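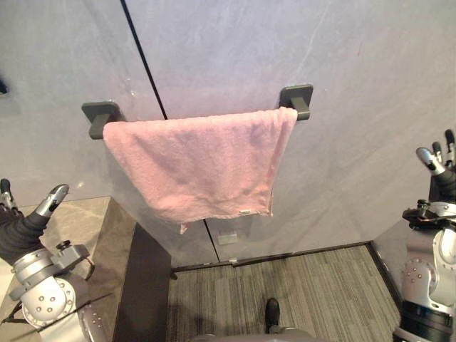
hbaptiste
My two cents, get the bar up higher before you do anything else. A bath towel on a low bar never hangs right, and you end up hating the towel when the bar is the problem.

plosusora_pete
Higher how? OP has panels with a seam in them, and I wouldn't go drilling new holes in that wall for the sake of a few inches. Plus then you've got the old holes to hide.

ksugden (original poster)
Thanks both. No new holes please, I only just finished this room in March and my drill is banned from it! The bar is staying where it is. What I'm really asking is about the towel. It's pink terry, everything else in there is gray or black or white, and my sister-in-law says it looks like I ran out of money before I got to the linens. I kind of love it? But now I can't unsee it.

grout_and_about
Keep the pink. One warm color in a gray bathroom is plenty, and if you get tired of it you're out the price of a towel. My own is all gray and I feel like I'm brushing my teeth in a parking garage.

hbaptiste
I'd go charcoal, sorry. Pink next to that dark bar is a lot. I had a coral set from Arkix for years and once I swapped it the whole room calmed down.

ksugden
Calm is what I have too much of, Hazel! Anyway, I spent the evening trying stuff out. There's a pale knit piece I had in the closet, and I wanted to see if the two went together before I committed to anything.

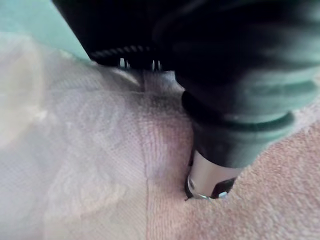

Pale knit next to the pink

grout_and_about
Oh I like those two together. Would you use the knit for hand drying though? Mine (an Entwistle one, 13 dollars on clearance) snags on every ring I own.

plosusora_pete
Knit in a bathroom is a no from me. Takes forever to dry and then you've got that smell. Terry or waffle, end of story.

hbaptiste
Waffle sheds water just fine but it feels like a dishcloth, Pete. We've had this fight before.

ksugden
Ha, OK, the knit is probably going back in the closet. The other half of my question was the counter, since I've been trying to keep it down to stuff I use daily. The toothbrush lives in a plain white mug because I refuse to pay for a Sovonix holder that is basically a mug with a lid. The fake flowers are by the faucet in a little black vase and those are staying, I don't care what anyone says.

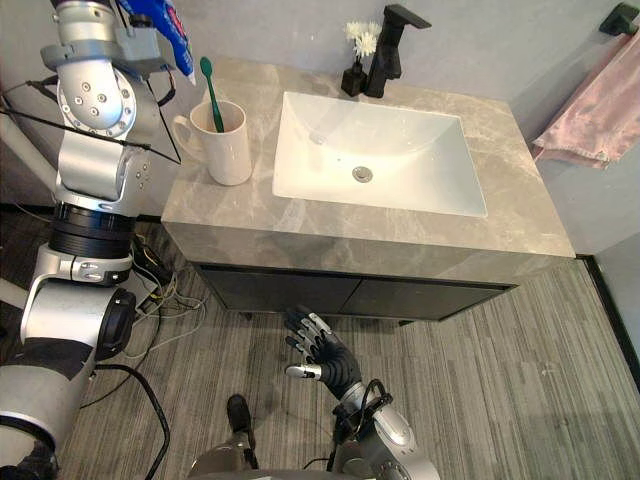

Where I'm stuck is the toothpaste. It won't stand up in the mug next to the brush without tipping everything over, and if it lies on the marble I get that crusty blob by the end of the week. Drawer? There isn't one, just the two cabinet doors, and I'm not bending down for toothpaste at 6 in the morning.

grout_and_about
Second mug. Cap down, done.

hbaptiste
Or a small tray, black to go with the faucet. And fine, keep the pink, but wash it a few times before you judge the color. Mine faded a good bit.

plosusora_pete
Tray collects gunk. Second mug gets my vote.

ksugden
Second mug it is, I have a cupboard full of them. Pink stays for now. Hazel, if I cave and go charcoal you'll be the first to hear.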